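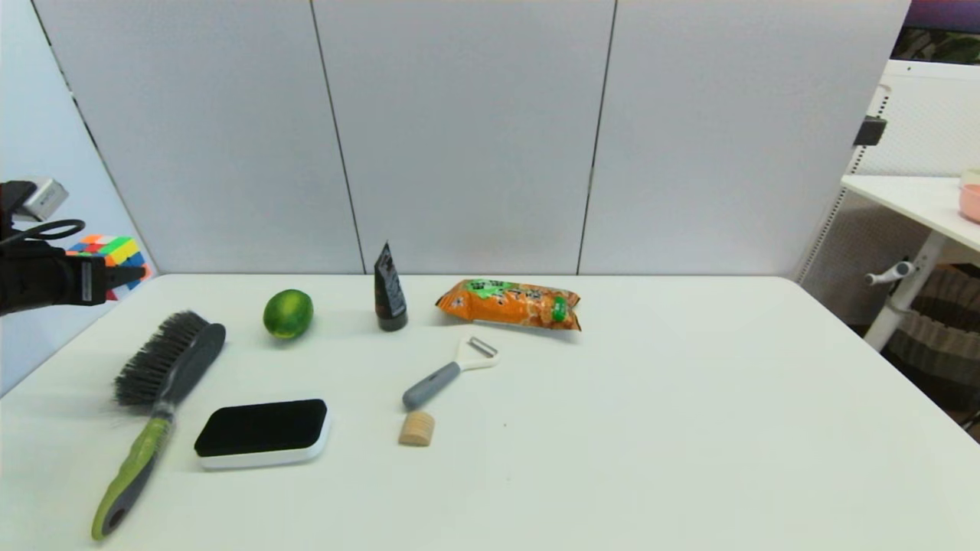

Samah Ouazzani suggested in the comments that the question be split in two, one part for the tabletop and one for the brush, but the answers cover both so it has been left as posted.

Question
Gray marks on a white table after scrubbing

I have a white rectangular table with a smooth top that gets used for everything: peeling vegetables, sorting groceries, cleaning small parts. Last month I used a stiff scrub brush on it with cream cleanser and now there are dull gray streaks that show when the light comes from the side. Water and dish soap do not remove them. A two-layer sponge, dark pad side down, made one streak lighter but the patch around it now looks flat compared to the rest.

What I need to know:
Are the marks residue or scratches?
Can the shine be brought back?
Which of the two tools should I keep using on it, if either?

The table is a Plunstead, bought used, no paperwork. I do not know what the top is made of.
Asked by Tarek Gaber

Answer 1 (accepted)

Find out first whether it is residue. Wipe a streak with a white cotton cloth and a little rubbing alcohol, ten strokes, light pressure. Try it in a corner first, as you don't know the finish. If gray comes off on the cloth, it is transfer from the bristles or the pad and you can keep going until the cloth stays clean. If the cloth is clean from the start, run a fingernail across the streak. A nail that catches means a scratch. A nail that does not catch, on a mark that shows only in side light, usually means fine abrasion of the surface layer.

Transfer comes off. Abrasion does not, but it can be made less visible. A plastic polish on a soft cloth, worked over the whole top so the sheen is even, is the usual approach. Doing only the damaged patch gives you a shiny spot in place of a dull one. I did a bench top this way and it took 2 passes. The dull area is still there if you look along the surface at a low angle.

The flat patch came from the pad. The dark side of a two-layer sponge is often a scouring layer and cuts faster than people expect. Use the other side on the table. Keep the stiff brush for sinks, grout and root vegetables - and not the same brush for all of those.

Cream cleanser contains grit. Stop using it on this top.
Iman El Sherbiny

Comment: Alcohol brought up a lot of gray. Most of the streaks are gone. The flat patch is the same as before. Ordering polish. - Tarek Gaber

Answer 2

Melamine eraser. Works on everything.
Hala Benkirane

Comment: That is also an abrasive. It will lift the transfer and dull the surface at the same time. Please don't suggest it for a gloss top without saying so. - Iman El Sherbiny

Comment: Never had a problem on my Clomeck desk, which is matte I suppose. - Hala Benkirane

Answer 3

Adding to the accepted answer. If you go the polish route, clear the table completely and wash it first. Peelings and food crumbs are soft enough, but grit from unwashed vegetables will put new scratches in while you rub. Rinse the cloth or change it when it drags.

Let the polish sit for as long as the bottle says. Mine said 20 minutes and I wiped it off early the first time, which left smears. I used a cutting mat for peeling afterward and the top has stayed the same since July. Wipe off any polish left near the edges before you put food on it again, and wash the whole surface with dish soap.

I can't help with the material. Look at the underside or a cut edge if one is exposed.
Dalia Morsy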